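Kolari: Teaching a Secondhand Arm to Clear a Table
Project report, spring term, revised 7/18/20
Thiện Hà

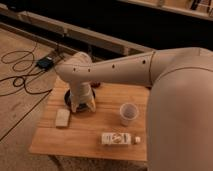

Hạnh Tô read the first draft and wrote in the margin that a report on clearing a table should admit how long it takes a person to clear a table. Fine. It takes a person a few seconds. Kolari needs longer, and the rest of this report is about why.

1. What I set out to do

The plan I handed in promised an arm that would pick up small household objects and put them in a bin, at home, on parts I could afford. The arm came used from Gatcombe, the shared workshop across town, where it had spent a long time on a shelf under a tarp. I paid in cash and in two weekends of sweeping their floor. The name Kolari was written inside the lid of the shipping crate and I saw no reason to argue with it.

The control software is called Brestik and I wrote all of it, so complaints should be sent to me.

2. The test objects

I wanted things that fail in different ways. A clear plastic cup is hard to find and easy to crush. A small white bottle on its side likes to roll. A small off-white block is the easy one, put there for morale. The round black object is flat and low, so the fingers have to come straight down on it and stop in time. "In time" turned into most of May.

3. Coming straight down

Moving sideways over the table was working early on. Going down was another matter. My first version of Brestik trusted the height number the arm reported, and the arm was lying. The error was small near the base and grew as the arm reached out, so every object on the far side got leaned on. I blamed the arm, then the table, then my landlord's floor. The fault was a sign error in the wrist offset, which I had typed myself and checked twice.

After the fix I still didn't trust it, so Brestik now lowers the gripper in 2 mm steps for the last 50 mm and checks the motor current after each one. It is slow and looks like someone getting into a cold pool. It also stopped the crunching noises.

4. Results

I logged 652 attempts over the whole project. Of these, 129 were failures I could explain. There were other failures, which are in a separate column with the heading "hm."

The block was picked up so reliably that I stopped enjoying it. The bottle was acceptable once I made the gripper close more slowly. The cup remains a problem: the detector finds it under the desk lamp, loses it in daylight, and once confidently found it on my sleeve.

5. Things I would change

Cable routing should have been decided before anything else. I decided it last, by not deciding it. The emergency stop should be reachable from where the operator stands, and I moved mine after learning where the operator jumps to.

Hạnh also suggested a softer fingertip for the cup, and lent me a tube of Tôn, a rubber coating she uses on tool handles. I had one set of fingers coated when the term ended. They grip very well. They also grip each other, so the first thing to do next term is get them apart.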